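Zodalwood Allotment Association
Minutes, June 8, 2023, back room

Present: Hacer Toprak (chair), Afia Kpodo, Châu Doãn, Remedios Cabrera, Adwoa Sowah (notes)
Apologies: none recieved

Last minutes: agreed. Spelling of Châu's name to be corrected.

Water
Top tank leaking again at the tap. Châu has had a look, needs new washer and probably new tap. Bill for the half year 636 pounds, up on last time. Hacer to ask for a meter reading. Hoses not to be left running, 3 complaints, all Ansah path end. Letter to go to all plots.

Waiting list
59 names. Afia has rung the top ten, four no longer want one. Plot 12 to be split in two. Remedios against, says half plots get abandoned first. Vote: 4 for, 1 against. Carried.

Shed roof
Quote from Prurker 310 pounds for felt and battens, not including taking the old stuff away. Châu thinks we can do it ourselves in a weekend. Long discussion. Left till next meeting, Châu to price materials.

Bonfires
Rule stays as is, none before November. Someone on the lower site has been burning carpet. Hacer to have a word.

Seed order
Trasireo catalogue passed round. Broad beans and onion sets again, same as last year. No more swede please. Money to Adwoa before the order goes in, not after.

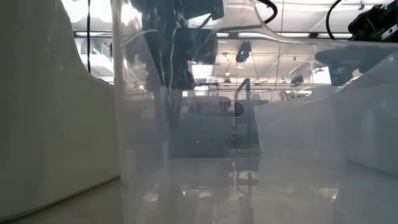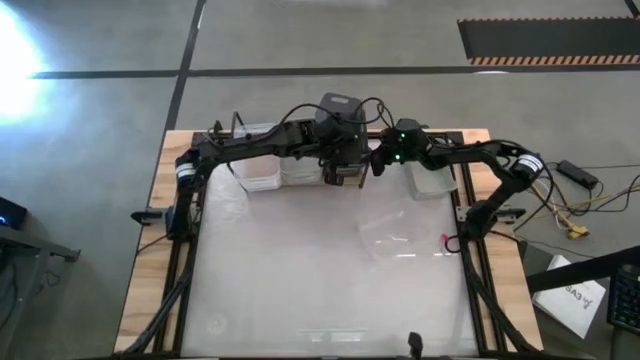

AOB
Gate code to change at end of month, Afia will text it round. Do not write it on the gate.
Remedios has spare leeks, help yourselves, plot 7 by the water butt.
Manure delivery, driver wont come past the second bend so barrows needed.
Slugs. Noted.

Next meeting to be fixed once Hacer knows her shifts.
Closed 8.40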